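Reset of the sitting room in Etdale, continued. The floor is done as far as the baseboard. The light blue cover is still creasing at one corner, so I want to refit it and fold the houndstooth-type throw over its long side. The round side table stays – its angled metal legs are easy to clean between. Crumpled white tissue or paper at one foot: bin.
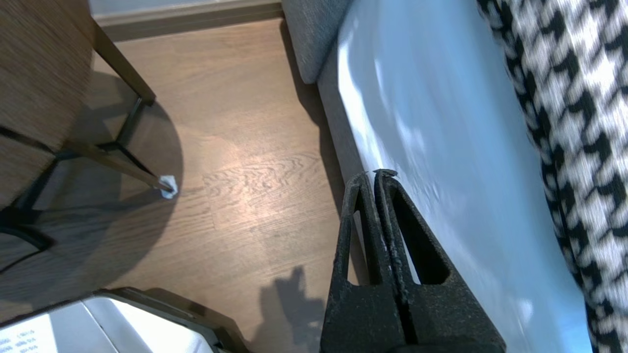 Lesia Stasiv wrote back that a throw slides less if it is tucked under the cushion first. I will try that.

Next is the wall with the two plates, one light, one charcoal. The coiled black cable reaches the floor and loops there, which complicates sweeping. I have ordered 2 Grelel clips, rated to 300 g each.
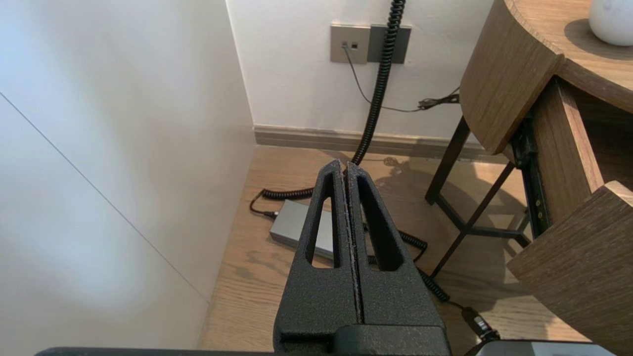
*Coiled cable and wall plates, before clips.*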